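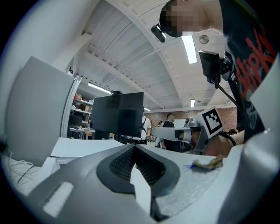

procurement_desk
Our department is evaluating the Brirnow handheld gripper kit for a demonstration-recording program and requests comments from current users. The kit is sold in pairs, with the chest mount for the display quoted separately. Under our proposed arrangement the operator holds the grippers, wears a small camera at the side of the head, and carries the screen at the chest, with the cable running down from it. One gripper carries a white cube with a square black-and-white marker on top. The vendor quotes 40 days for delivery. Please address durability, tracking and the terms of service.

muva_lab_ops
We have operated the kit since September. Tracking has been acceptable on a plain white table. Our concern is the cable. Operators who turn frequently find that it pulls on the mount, and we have asked Brirnow for a shorter one without success.

Vonano_Facilities
I must disagree with the previous comment. A clip at the belt resolves the matter. The more serious issue is the finger replacement schedule. The service plan covers 24 months but excludes the fingers, and the relevant clause appears only in the annex.

procurement_desk
Thank you. Does the exclusion also apply to the marker cubes?

Vonano_Facilities
It does not. Cubes are replaced at no charge. Fingers are billed at $155 per set.

jiang_review
Posted Thu 2 October
Our office completed a trial of 2000 recordings and did not recommend purchase. Grip quality was satisfactory. Support was slow, and two calibration requests were closed without a reply.

muva_lab_ops
That has not been our experience. Our requests were answered within the stated period. Were yours submitted under the trial agreement? Trial accounts are handled by a separate desk.

jiang_review
They were. In our view a vendor should support a trial to the same standard as a contract.

procurement_desk
Noted. We will request the annex before proceeding and will ask that calibration support be written into the order.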